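Ticket: Budget planning for tabletop arm cell, bowl-and-drawer task
Opened: 8/8/22
Opened by: Stanisława Zawadzka
Assigned to: Waldemar Krajewska
Project: Horeck
Status: Resolved, order going in

Problem

I'm trying to put together the equipment request for Horeck and I can't get my total to match the quote from Skandach. My sheet has the arm, the gripper, the table, the cabinet and a spare set of fingers. Their quote comes out 3,280 dollars higher and the line items are grouped differently, so I can't tell where the gap is. I'd love to get this in before the August cutoff. We finally have the layout running in simulation and it looks great, so I really want the real one on the floor!

What I've already tried

Removed the spare fingers from both sides. Still off.
Switched the quote from the bundle view to single items. The total stays the same, but the mount and the wrist camera disappear from the list and get folded into "arm accessories".
Asked Wondside for a second quote on the same parts. Waiting.

Reply from Waldemar

Great ticket, thanks for listing the steps. Two things jump out. The first is the wrist camera. Your sheet doesn't have one, and the sim task uses one all the time. I pulled a wrist view from your run so we're looking at the same thing.

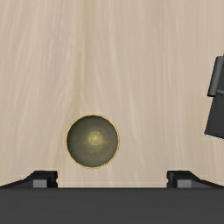 Step 1: Price the wrist camera on its own

Ask Skandach for the camera, the bracket and the cable as three lines. Both fingers and the bowl need to be in view together like they are in your sim, so don't let them swap in the narrow lens to save a few dollars. If the wide one is out of stock, I'd wait for it.

Step 2: Check the mount

The second thing is the base. Your sheet says "arm" and stops there. Skandach sells the arm without a mount, and the mount is its own part with its own lead time (9 days last time I ordered one, and that was quick).

Update from Stanisława

Camera, bracket and cable came back itemized. That explains a good chunk of the gap, yay! The mount explains most of the rest. I'm now 91 dollars off, and I'm fairly sure that's shipping. I'll ask.

New question while I'm in here. Piątek offered us a smaller table at a nice price. It would free up enough for a second set of bowls, and I'm tempted. Does the task need the full size? I grabbed a view from the outside camera so you can see how much room we're using.
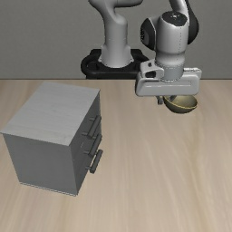 My worry with the smaller table is the budget line more than the robot. If we buy it and then have to replace it, we pay freight twice, and freight on tabletops is awful. On the other hand, the right half of the full-size one would sit there doing very little for the first few months. The cabinet stands over on the left with its handles toward the middle, so the drawers need open table in front of them to slide out, and I haven't measured how much of that the Piątek table would leave us.

Reply from Waldemar

Measure before you decide, but my vote is the full size. Put the drawer travel into your sheet as a real number: cabinet depth, plus the drawer pulled all the way out, plus room for the gripper to get behind the bar. Then add the bowl. I did that for our last cell and ended up 20 cm short on the table I had picked. It was a very nice table, too.

One more planning thing — the arm in your layout is mounted at the back, just past the table edge. The mount needs its own stand or a bolt pattern behind the table, so get a price for that before you sign anything. Wondside makes a decent stand, and they might quote it along with the rest.

Update from Stanisława

Measured. The smaller table fits the cabinet and the open drawer, but then the bowl has nowhere sensible to go. Full size it is. The second set of bowls moves to next year's list.

Wondside's quote arrived and it has the stand in it. Their arm price is higher and their accessories are lower, so I'm buying the arm, mount and camera from Skandach and the stand from Wondside. The 91 dollars was shipping, confirmed by email.

I've saved the sheet in the Horeck folder with separate rows for camera, bracket, cable, mount and stand. Feel free to copy it for your next cell, and please add a row if I missed one. So excited to unbox this thing!

Closing note from Waldemar

Sheet looks good to me. I added a row for spare fuses. Closing.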